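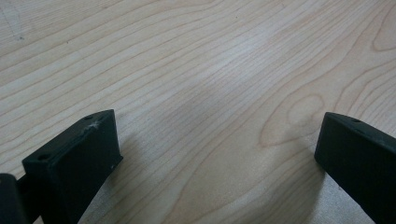

Sosia adds hand-held gripper to its demonstration kit

Automation supplier Sosia has released a hand-held version of the two-finger gripper it sells for light assembly arms. The tool lets a worker record a task by carrying the gripper through it, with no arm attached. Shipments to existing customers start in April.

The hand unit uses the same black rectangular finger blocks as the arm-mounted model. A camera on the tool looks out past the fingertips, so the recording shows the work surface between the fingers from the gripper's own position. Finger opening is logged with each image. Position is estimated afterward from the video and an inertial sensor in the grip.

Until now, Sosia customers recorded tasks by remote control, with an operator moving a pair of leader handles while the arm copied the motion. That method stays in the product line. It records joint angles directly and needs no position estimate, but it ties up a working arm for as long as recording lasts.

Furniture parts maker Van Loon has been testing the hand unit at its Zinditz plant, where the first task is picking up small wooden fittings from a bench and setting them into a drilled panel. Workers there recorded 300 demonstrations over two shifts. The same task by remote control had produced 62 in the same amount of time, according to the plant's engineering department.

Of the 300 recordings, 24 were rejected by the processing software. Most of the rejects came from stretches where the camera was close to a plain surface and tracking lost its reference. Wood with visible grain gave fewer losses than white laminate, and the plant now places a printed mat along the back edge of the laminate benches.

Speed was the other problem. People working by hand tend to move faster than the arm is allowed to, and the first policies trained on the recordings asked for motions the controller would not execute. Sosia's software now stretches the timing of each demonstration to fit the limits of the target arm. The operator can also set a speed warning, which sounds a tone in the grip.

Contact force is not recorded in this version. For press fits and screw starts, the company still recommends remote control – the leader handles pass some resistance back to the operator, and motor current on the arm is stored with the rest of the data.

Recordings are exported in the same format as remote sessions, and the two kinds can be mixed in one training set. Van Loon is using 50 remote demonstrations alongside the hand-recorded ones for the panel task and plans to compare that mix with a hand-only set before moving on to drawer runners.

Replacement finger blocks are sold in pairs and fit both models. The hand unit requires version 4 of the recording software, and calibration must be repeated whenever a finger or the camera mount is changed.

Integrator Osow will handle installation and operator training. Its first training session is set for a Wednesday in April at the Zinditz plant.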